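The craft table, one month in

We bought the table in September from Skanwood. It's butcher block, light wood, 60 inches long, and it cost $249 plus delivery. I wanted one surface where everything could stay out between projects, so I don't have to clear the dining table every night before supper.

Mitiku Tamiru, who lives two doors down, helped me carry it in. It took us 2 tries to get it around the corner in the hall.

I oiled the top and let it sit overnight. The glue gun lives on it now, along with the scissors with the pink handles, the tape in its clear plastic box, and whatever toy blocks haven't made it back to the kids' room. A cardboard cup has become the block holder. I keep meaning to find something sturdier.

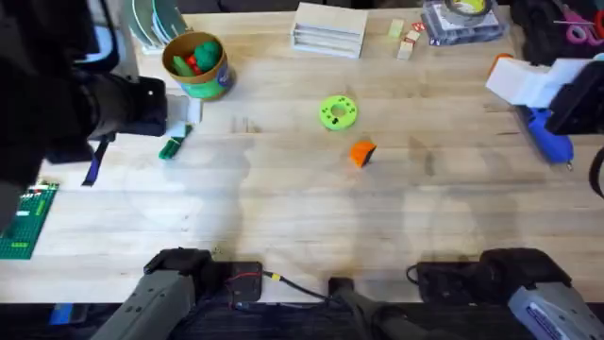 What I'd change

I need a better spot for markers. They roll and I find them under the radiator. Jolene Rakena gave me a jar from her Krishnan set and I'll try that next.

Glue drips come off the oiled wood with a plastic scraper if I let them harden first. Marker doesn't come off as easily. I've sanded out one green line so far and put more oil on that spot.

Next project is a shelf for the wall behind it.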